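### 4.2 Where the bright things go

I said in the last section that people at Redcombe rarely use the labelled drawers, and I should own up that I spent the first month treating this as a failure of the drawers. I wrote to the manager suggesting bigger labels. We got bigger labels. The diaries that came back afterwards read much the same as before, with the same people hunting for the same scissors, and I had to think again about what I was asking.

The diary question was a plain one: when you last looked for something on or near the bench, what was it, and how did you spot it? Over 11 months I collected 1141 entries from 24 bench users in the two rooms, Anton and Lam. (The rooms had those names before I arrived and I've kept them.) Not everybody wrote every week, and a couple of diaries are mostly complaints about the heating, which I enjoyed but couldn't code.

What I had missed was how often the answer to the second half was a colour. "Saw the blue", "looked for orange", "green, by the window". People wrote this even when the thing had a perfectly good name, and 213 of the entries give a colour and no place at all. My coding sheet had boxes for shelf, drawer, bench and floor, and nothing for colour, so I went back to the beginning and coded the lot again -- a long Tuesday, and then quite a few more.

The benches have a good deal to do with it. Both rooms have pale wooden tops, and pale wood is a very forgiving background for anything bright. A clear plastic ruler vanishes on it. So does a strip of masking tape, or a beech dowel, or the off-white putty that turns up in diary after diary as "lost again". Dark things show up well enough but get mistaken for one another, and several people wrote about picking up the wrong black marker. I'd put lime green at the top of my own list, with orange close behind, though I should say I'm a poor judge of reds.

Figure 3 gives an idea of it. The lime-green round piece with the hole through it is flat and low, and lying down it has very little height to catch the eye, yet I find it at once in the close-up. In the wider view there's also the blue handheld tool with its slim silver tip, over to the right, and the orange cup of toy objects towards the upper left. I'd expect most of our diary writers to name all three by colour first.

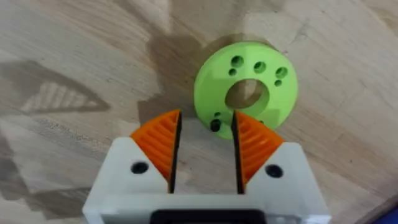
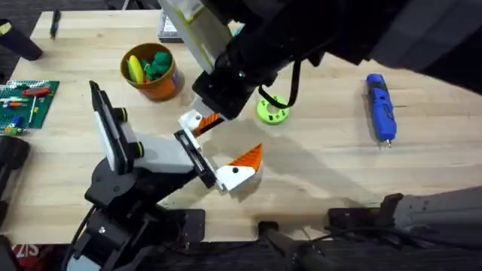 **Figure 3.** Lime green on pale wood, in close-up (first) and with more of the bench top (second).

There is a catch, and it took me a while to see it in the diaries. A colour only works as an address while it's scarce. In the spring Lam was given a box of storage tubs, every one of them the same orange, and for the next few weeks the entries from that room are noticeably grumpier. One reads, in full, "everything is orange now". People went back to describing places ("second tub, back left") and some started moving their own things over to Anton, which caused trouble of a different sort that I come to in 4.4.

I also can't say how far any of this travels. The benches at Arklow, where I did the pilot, have dark green tops, and the pilot diaries hardly mention colour. That could be the tops. It could just as well be that the pilot form had less room to write in -- I'd squeezed the boxes to fit one page, and people will leave out an adjective before they leave out a noun. I would like to swap the mats between sites for a term and see, but the Arklow mats are glued down.

For the rest of the analysis I treat colour as a kind of location, with its own code, and let an entry carry both if the writer gave both. Entries where the colour was plainly part of the name (red biro, brown paper) are left out of it.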